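To: storage-fittings list
From: Katherine Cáceres
Subject: Re: wire mesh baskets with scooped fronts, can storage

On the August thread, Muñoz wrote:

> We are replacing the solid bins in the supply room with wire mesh
> baskets and I have been asked to pick a type. The contents are mostly
> cylindrical cans, a few boxes, and the usual loose items. Two questions.
> First, does the scooped front cost enough capacity to matter? The
> catalog gives one volume for the basket and does not say whether it is
> measured to the back wall or to the front lip. Second, has anyone had
> trouble with cans rolling out over the low edge when the basket is
> pulled off the shelf? Our shelves are 300 mm deep and the top one is
> above eye level for most of the staff. I was going to order the Fenum
> ones unless somebody objects.
>
> Muñoz

I have no objection to the Fenum, with the reservations below. We have had both the Fenum and the Dellero on the same run of shelving since last year, so the comparison is reasonably fair.

Capacity. Catalog volume on the Fenum is taken to the back wall. I measured one with the front lip as the limit and lost a good part of the stated figure, but that is not how anyone loads a basket. Cans laid down in a single layer never reach the lip height. In a double layer the front row has to be left single and the second layer started one row back. For boxes the loss is real, and I would use a straight-sided basket for those.

Rolling. The answer depends on which way the cans lie. If the axis of the can runs front to back, the can rolls sideways into the side wall and stops there. If the axis runs left to right, the can rolls toward the lip as soon as the basket is tipped forward, and on a top shelf everybody tips the basket forward. A single layer stays behind the lip at any angle I would call normal. A second layer does not. We put the cans front to back on the upper shelves and do not double them.

Loading order. Muñoz did not ask about this but it causes most of our rework. Put the first can against the back wall, low end first, and let it down onto the mesh before releasing it. A can dropped from lip height bounces on open grid more than it does on a solid floor, and thin-walled cans pick up dents on the bottom rim. Work from the back corners toward the middle. The last can in a row should go in at an angle, one end down and the other end up over the scoop, and then be leveled. This is the one thing the scoop is really good for. With a straight front the last can has to be lowered vertically and there is seldom room for fingers on either side.

Labels. With the axis front to back you see the can ends from the aisle and no label at all. Some people on this list stick a dot on each end. We put one card on the shelf edge per basket and keep a single item in each. If you must mix items, put the axis left to right, labels up, and keep those baskets at waist height.

Floor of the basket. The open grid lets you see whether the basket is empty from underneath, which is useful on the top shelf. It also lets small items through. Anything narrower than the grid spacing needs a liner. We cut liners from the same sheet we use for bench mats and they have held up, although they curl at the corners if cut too tight. Leave a small gap all around.

Mesh finish. All of ours are black. The coating on the Dellero wears at the front edge first, where hands and cans both rub, and we have touched up a number of them. The Fenum has a heavier edge wire and shows less wear after the same period. I cannot say whether the coating is different or the wire simply spreads the load better.

Bench height. Fill the baskets on a table and carry them to the shelf full. We tried filling them in place and gave up on the upper two shelves. A square table is better than a long bench for this work, with the basket on the left half of the mat and clear space on the right for incoming stock. A pale mat makes the grid easy to see against the surface, and a stray item under the basket shows up at once. On a dark mat we kept missing them.

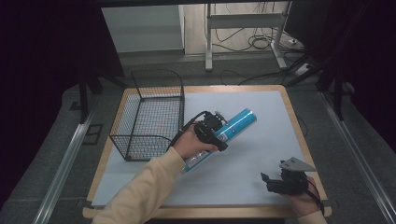
Turn the scooped edge toward whoever is filling. It sounds obvious, but half of our baskets used to come off the shelf with the lip facing away, and people would load over the tall back wall sooner than turn the basket around. Since we started putting empties on the table with the lip facing the chair the problem has gone away.

Weight. Fenum does not print a load rating on the basket. We set our own limit at 2,000 g of contents for the upper shelves and have not seen a floor sag at that load. The lower shelves carry more, but I have not kept records for those and would not want the number quoted.

Inventory. At the last count we held 1,398 cans. I mention this only so that Muñoz can judge whether our experience scales to his room. Below a few hundred I doubt the choice of basket matters and I would buy whichever is in stock.

Jaltetti also makes a scooped basket, 358 mm front to back. I had one on loan for a short time. It is well made, but it will overhang a 300 mm shelf by 58 mm with the back wall tight against the upright, so it is out for Muñoz unless he changes the shelving. On deeper shelves I would consider it.

Two things I have not been able to settle and would like to hear about:

1. Has anyone found a divider that clips to open grid without scratching the coating? The ones we tried are made for round wire and sit loose on ours.

2. For those running the Dellero, is the wear at the front edge general, or is it a result of how we handle them? Ours are pulled out by the lip, which the installation sheet says not to do.

If there is interest I can post the liner template. It fits the Fenum only. The corner radius on the Dellero is larger and I have not redrawn it.

Katherine Cáceres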